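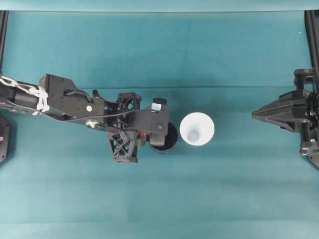
Re: [mondeck-residents] Water bill split

> Kuder wants $795 for the quarter. Last time it was 400. Is someone filling a pool?

No pool, sadly. I called Kuder at 8 a.m. and reached a person by lunch. They say the meter was estimated all spring and this is the catch-up.
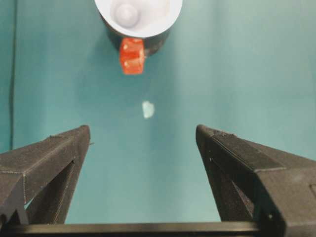
I read it myself: 102 units since March. The bill claims more, in a font meant to discourage reading.

Please don't pay Brirari's "handling fee" until they explain what was handled. 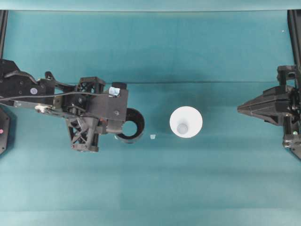 I'll forward their reply if one comes in June. Any June.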